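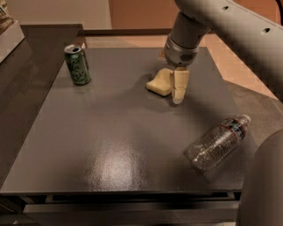

When we moved to Okville last June, the first thing I bought was a table. I paid 95 dollars for it, and it has become the place where everything lands. Cans, bottles, small things from somebody's pockets. My wife says a table is not a shelf, and I agree with her, but by the evening it is a shelf again.

I grew up with a different habit. In my grandmother's house the table was cleared after every glass of tea, even if the next glass was coming in ten minutes. She was 80 and still did it faster than all of us. I have tried to do the same for one month now, and I want to write down what I learned.

First, drinks. A can that stays until the morning leaves a ring, so I take the cans and bottles away before I brush my teeth. I rinse them and put them in the bag by the door. My neighbor Laurier takes his bag and mine to the recycling place when he drives there – I pay him back in coffee.

Second, the small things without a home. For these I put a bowl near the window. When the bowl is full, I have to empty it, and this is the part I still do badly. Last week I found in it a key from our old apartment, two buttons and a note from my friend Tarek with a recipe for lentils. I cooked the lentils the same evening. They needed more salt.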